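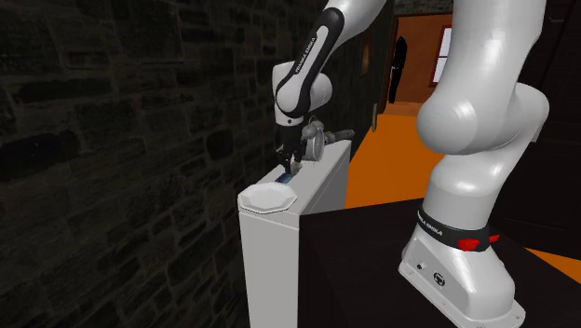 Londasholm Robotics Club: Your Questions

Updated 14 Jan 2022

Who can join?
Any student in grades 9 and up. You don't need to have built or coded anything before. Plenty of us hadn't!

Do we work with a real arm?
We start in simulation, with a model of a Franka Emika arm and a two-fingered gripper. You can try wild ideas, hit reset and go again, which makes it a great way to learn.

What is the January challenge?
It's called Flultitz, and we love it. Your program has to pick up small objects from a cabinet top and set them down where the task card says. Each team gets 25 scored runs.

Do the objects stay in the same spot?
In practice mode, yes. In scored runs they get shuffled, so please don't hard-code your positions (we've all tried it).

What language do you use?
Python, mostly. Our starter kit, Rostum, has a working "move above the object and stop" script you can take apart.

My gripper keeps knocking things over. Help?
Come in higher, slow down for the last stretch, and check that the fingers are open before you go down. Then bring it to a meeting, we really enjoy puzzling over these.

Can I run it at home?
Yes, on most laptops. Turn shadows off if it drags.

Where do you meet?
The Holst Room, after school. Drop in any time!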